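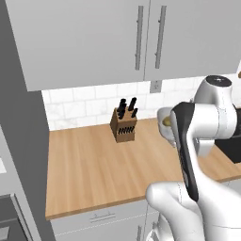

Re: Idach kitchen pack – is it worth the money?

From: Mawuli Asamoah
To: home-manipulation list
Date: July 12, 2022

Kofi wrote:
> We have the evaluation licence for the Idach kitchen pack until the end of
> the month and I'm leaning toward buying. The Cillus people showed it to us
> over a call and it looked very good. 300 kitchens, all with working doors and
> drawers, and an arm that drops straight in. They say a policy trained only in
> the pack needs "little or no" real data afterward. Has anyone on the list
> used it in anger? I'd rather hear the bad news before I sign.
>
> Also, is the licence per seat or per machine? The quote doesn't say.

Kofi,

I've had the same evaluation copy since March, so I'll give you the bad news first and then the parts I liked. The render at the top is from one of their kitchens, with the arm partway through a pick-and-place episode and a small yellowish-olive object in the gripper.

It looks nice, I'll give them that. The tile has a bit of marbling, the counter has a grain you can follow, and the knife block throws a soft shadow where it ought to. My trouble is with how tidy it is. Look at how much bare wood there is behind the gripper. One knife block, set back against the tile, and the arm has the rest of that stretch to itself. My own counter has never looked like that, and neither has any counter in a house where we've tested. The pack does have a clutter setting. I turned it all the way up and got more objects, but they were spaced out politely, each with room for the fingers to get around it. Nothing leaned on anything else.

On the 300 kitchens: I went through the layout files, and there are seven floor plans underneath. The rest is different cabinet colours, different tile, different counter material, and the appliances swapped left for right. That's fair enough as visual variety and I wouldn't call it dishonest, but the sales page lets you think otherwise. If your problem is that the policy gets confused by a new backsplash, it may well help. If your problem is reaching around a corner cabinet, you are training on seven kitchens.

"Little or no real data" is the claim I'd push them on. I asked which real kitchens they tested in and got a PDF with no kitchens in it. We ran 440 episodes in the pack with our own policy and it finished 398 of them. Then we took the same policy to the bench in the McIver lab and it had a miserable afternoon with an ordinary mug. I'm not going to give a number for that because we changed the gripper pads halfway through and it wouldn't be fair to anybody. But I would not sign on the strength of the simulated score, theirs or mine.

Contact is where I'd look hardest. Small objects stick in the fingers in a way I don't trust. Try this before your licence runs out: pick up something small, hold it off the counter, and swing the wrist quickly. In my copy it stayed put every time, even with the friction set well below the default. I reported it and was told it was "tuned for stability". Fine for a demo. Less fine if you want a policy that learns to hold on properly.

Things I liked. The install was painless. The drawers and cabinet doors do open, and the bar handles are modelled as something you can hook a finger behind – a lot of free kitchens just paint them on. Resets are quick. The camera can go anywhere without the lighting falling apart. Their support person answered the same day, even when I didn't care for the answer.

The licence is per machine. I asked twice, since the first reply said "per deployment", and it took another message to find out that a deployment is a machine. Get it in writing. Ask as well what happens to scenes you've edited once the licence lapses, because I never got a clear reply on that one.

You might look at Ikoreo before you decide. Their rendering is plainer and there are far fewer kitchens, but you can drop in your own scanned counter with the mess still on it. I've only had it running for a week, so take that as a suggestion to look and no more.

If you do go ahead with Idach, ask for a three-month term. They offered me one when I said no to the year, and it isn't on the price sheet. I can send you my config files and the wrist-swing script off list if you want to try them on your copy.

Mawuli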